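# About Mansilla Play Library

Mansilla is a toy lending library for families with children from birth to age six. We started in July with shelves in one room of the old Etard shoe store, and we now have 531 items that members can take home. Puzzles, building sets, ride-on toys, dress-up clothes and board games make up most of the collection.

Membership costs $60 a year per household. Each household can borrow up to 4 items at a time and keep them for 2 weeks. Renewals are done at the desk or by phone. We do not charge late fees, but new loans are held until overdue items come back.

## What we lend

Every item is cleaned and checked before it goes back on the shelf. Small sets are packed in a zip bag with a card listing the parts. If a part is lost at home, tell us when you return the set. Most missing pieces show up within a month under a couch or in a car seat, and we keep a drawer for them.

Large items such as play kitchens and climbing frames have to be reserved. Our supplier, Guser, holds the bigger spare parts for us, so a broken wheel or hinge usually takes a few days to replace.

## Rooms and hours

The front room is for browsing and returns. The back room, called the Clender Room, has low tables and a rug and can be booked for birthday parties and parent groups. Strollers can be left in the side hall. There is a changing table in both restrooms.

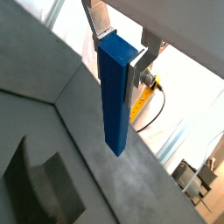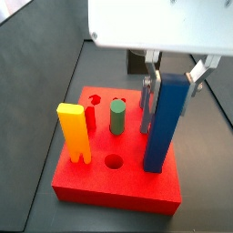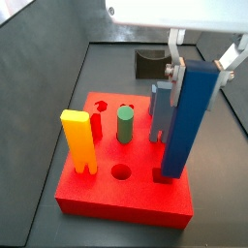

Donations are accepted during opening hours at the front desk. We take toys in good condition with all their parts, and we cannot take stuffed animals, car seats or anything that has been recalled. Foam boards with pegs, like the red one with the yellow arch standing in it, are always welcome, and so are spare pegs in any color. Please wipe things down before you bring them. Items we can't use are passed on to the thrift store next door unless you ask for them back.

Gift memberships are sold at the desk and by mail. They start on the day the card is first used.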